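About Gurkholm

Gurkholm is a small brewery with 10 barrels of capacity and one dark beer that everybody asks for first. We opened in October with a pale ale called Utau. The porter, Marchal, came later and was meant for one winter only.

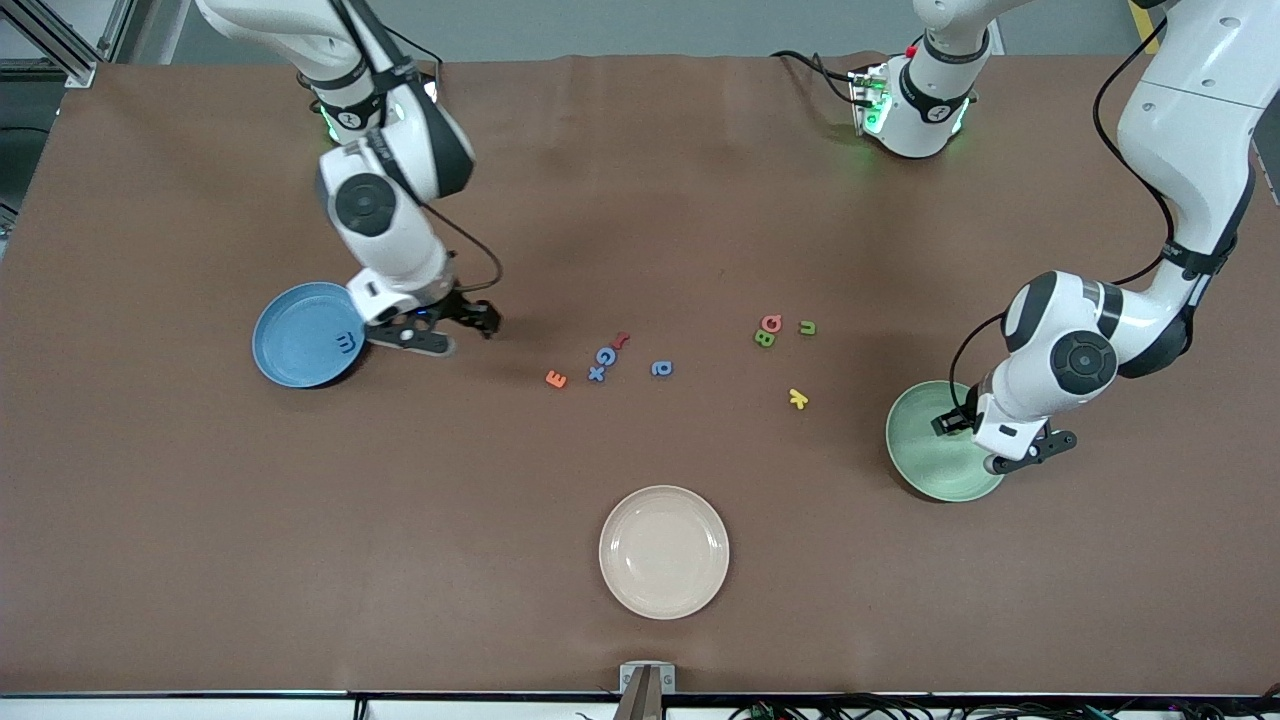 Kaan Coşkun wrote to us that Marchal was too sweet in the first year and that we should leave the malt alone now. We did leave it alone.

Today we brew more than 600 kegs in a year and deliver to bars ourselves — the van is old, so please be patient. Hikico, our sour beer with cherries, is sold only at the brewery door, and 415 bottles are filled for each release.
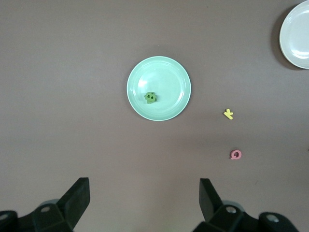 Bottles rest in the cellar for 100 days before they go on the shelf. Tours are free but the group must be small, and children are welcome with their parents. Write to us before you come.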